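# Vondby electric steamer, after one semester with the robotics club

We bought the Vondby in the fall for the club's food-handling project and it has been on the table for most of our sessions up to March. 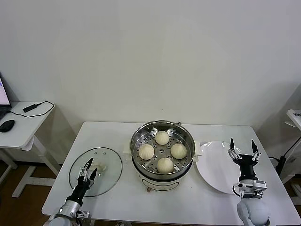 I advise the club and do most of the ordering, so this review is written for other people in my position: you have students, you have two arms, and you need a task that is harder than stacking blocks and cheaper than anything with the word "industrial" on it. Lifting steamed buns out of a pot and onto a plate is a good one. The choice of pot matters more than we expected.

## What we wanted

The students picked the task themselves. The lid has to come off, the buns go to a plate, and the lid goes back on. They set a limit of 60 seconds for a full run from a closed pot. We needed a steamer that was wide enough for a gripper to get between the buns and the rim, and stable enough that a bad approach would not send it across the table.

We tried two. The first was a Grosex, which was cheaper and taller. The second was the Vondby.

## Shape and size

The Vondby is low and wide, with a white plastic base and a stainless steel rim. Four buns sit on the tray with space between them. On the Grosex the walls came up so far above the tray that the wrist hit the rim before the fingers reached the food. The students spent two sessions trying steeper approach angles before Līga Juška, who handles our motion planning, asked for a different pot. She was right.

The side handles are small. For a person this is a minor complaint, since you want more to hold when you carry it to the sink. For our work it is an advantage. The handles on the Grosex stuck out far enough that we had to add them to the collision model as separate boxes. On the Vondby we just made the cylinder a little bigger and left it at that.

## The tray

The tray is round stainless steel with rows of small holes and a larger opening in the center. It drops in and does not lock. If a finger catches in the middle opening, the whole tray lifts with it. This happened to us 8 times in the first month, and the students kept a tally on the whiteboard. We now have a no-go zone over the center and it has not come up again.

The polished metal is a problem for the cameras. Under the overhead lights the tray throws glare, and the depth data has gaps in it. The buns are pale and the plate is white and so is our table, which does not help. Moving a lamp fixed part of it. If you are buying only for vision work, look for a tray with a dull finish.

## The lid

The lid is clear glass with a thin metal rim. I like it as a cook, because you can check the food without letting the steam out. I like it less as an advisor. The depth camera sees straight through it, and for several weeks the software was sure that the lid was a piece of table. The students ended up locating it by color image only, using the rim.

It is also heavier than it looks. Our grippers have two fingers, and the pads that came with them slipped on the glass. We changed to Mollel pads, which are softer, and the lid stopped sliding. They wear out faster and they are not cheap, so count them in your budget if you go this way.

One student asked for a plastic lid. I looked and could not find one that fits. A replacement glass lid can be ordered separately, and I would order one on the first day. We have needed it once.

## Steaming

It steams well. Frozen buns are done in the time given in the manual, and the ones near the rim come out the same as the ones near the middle. The base stays in place during use.

We do nearly all our practice with the power off. Buns straight from the steamer are soft and sticky, and a grip force that works on a cold one leaves dents in a hot one. The group scored 3 clean runs with fresh buns before the regional demo, and many more with cold ones. Plan for that difference early. We left it too late.

Please keep hands and cables away from the pot when it is on. Our rule is that I switch it on and I switch it off.

## Cleaning

The tray and lid go in the dishwasher. The base has to be wiped by hand. Starch from the buns collects where the rim meets the plastic, and a toothbrush gets it out. The printing on the front panel is faint, so go easy with anything rough there.

## Other notes

- The data log for the semester stands at 1,936 grasp attempts, nearly all of them on this pot. The rim has some light scratches and the plastic has none that I can find.
- The Grandanier club kit includes its own foam buns. They are fine for testing reach, but they spring back in a way that real ones do not.
- A large flat plate is easier to place onto than a bowl. We started with a bowl and gave up on it.

## Would I buy it again

Yes, for this task. For home use I would want bigger handles and a tray that locks. For a student group with two arms and a free table, the low sides and wide opening are worth the extra cost over the Grosex – just get the spare lid and the softer pads in the same order.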